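On Wednesday afternoon the door of the Stirkberg workshop stood open, and Youssra Saber was still moving chairs when the first visitors came in. She leads the small team at Vondik that teaches robot arms to handle household things. In September they let the public watch for the first time.

"We expected 11 people and we got 17," she says. "The coffee was finished very early."

Most visitors asked first how fast the arm is. Saber does not like this question so much. "Fast is easy. Give me something soft, with no fixed shape, and then we can talk." A can, she explains, looks almost the same each time. A cloth or a hair scrunchie never lies the same way twice, and the arm has to choose again where to put its fingers.

Her colleague Ragab prepared the basket of objects. He chose toys, balls, cans and cloths, and he did not want them in order. "At home nothing is in order," says Saber. "My kitchen drawer is worse than his basket."
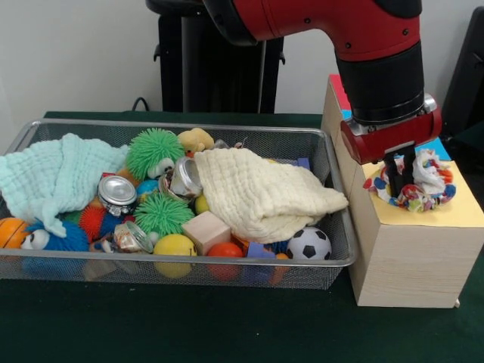

She worked for nearly five years in a packaging plant before she joined Vondik, and she says it made her patient. There the parts came in a row. Now she can spend a whole morning on one grasp – and go home without it.

A boy asked her if the arm gets bored. She told him she would ask it. Larari, the partner school, will send 3 groups before the winter, and Saber wants to let the pupils bring their own objects. "Only no slime, please," she says.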